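Three Grippers, One Workbench

The test room at Fulberg is on the second floor, between a storeroom and a kitchen that everyone on the hall shares. Faith Ndung'u has spent most of March in it. Her job is to choose the gripper that the company will use in its next packing cell, and she has three candidates: a suction tool from Zudix, a two-finger electric model from Vuorinen, and a hand-held parallel-jaw tool that her colleague Harsh Pathak put together in the workshop.

The rules are simple. Each tool gets the same set of household items and the same number of tries. A try counts if the item is lifted, moved to the other side of the table and set down without tipping over. Ndung'u set the total at 4,000 tries per tool, then cut it to 2,000 when the schedule slipped.

The Zudix did well early on. It is fast and it does not care much which way a box is facing. It had trouble with anything curved or ribbed, and mugs were a problem from the first day. Pathak swapped the cup for a softer one and the results improved, but not enough to change the ranking.

The Vuorinen was steadier. It closes with the same force each time, and the controller keeps a log that Ndung'u can read without writing any code. Her complaint is the setup. Changing the grip width means going through a menu, and she had 203 changes to make in the first round alone.

"I would buy it for a line that runs one product," she said. "We don't run one product."
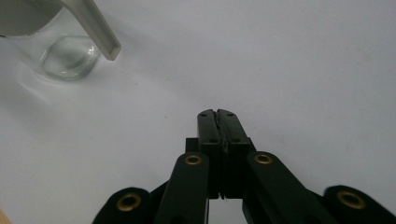 Pathak's tool is the cheapest of the three and the one that has been taken apart most often. He wanted a gripper a person could hold and use like a pair of tongs, so that the same jaws could be tried by hand before anyone programs an arm. The jaws are matte black and close flat against each other, with a thin strip of padding along the inside. The padding is slightly crinkled along the seam, and padding is the part he expects to keep changing. Brass bushings sit in the linkage on both sides, and the screw holes on the front of the jaws are easy to get at.

Glass is the item he worries about most. A hard jaw slips on it, and a soft one can stick when it opens. He has tried 2 grades of padding so far and prefers the thinner - it gives the person holding the tool a better feel for the edge of the object.

Ndung'u has not made her choice. The Vuorinen leads on the count, and she wants to see the hand tool's jaws mounted on the arm before she signs anything. Pathak is cutting the adapter plate now.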